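A desk in a passageway collects things from everyone who walks past it, so it needs clearing more often than one behind a door. Once a week is enough for most people. Allow 14 minutes.

**Start with the small stuff**

Stickers, labels and paper scraps go first. Gather them into one envelope and write on the front what's inside. Don't put them loose in a drawer, as they curl and pick up fluff.
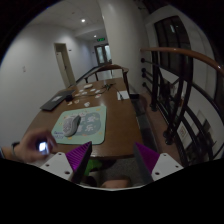 **Cables next**

Unplug both ends before you try to untangle anything. Lay the cable out straight, find the middle and work towards the plugs. Coil it in loops as wide as your hand and fasten with a strip of hook-and-loop tape. Tight coils wear out the wire near the connector. Innes in Clanden sells the tape in packs of 100 strips, far more than one desk will use, so share a pack.

**Mouse and mat**

Turn the mouse off or unplug it. Wipe the shell with a cloth that is barely damp. If the shell has holes in it, use a soft dry paintbrush instead and hold the mouse upside down so the dust falls out.

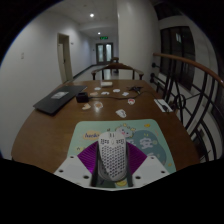

Cloth-topped mats can be washed in the sink with lukewarm water and a drop of washing-up liquid. Press on printed parts with a sponge and don't scrub. Dry flat, away from radiators, and leave overnight.

**The table top**

Dust before polishing or you will scratch a shiny finish. Go with the grain. Shahab Jafarzadeh of Ukcombe wrote in to recommend a few drops of vinegar in warm water for greasy marks. Test it on the underside first.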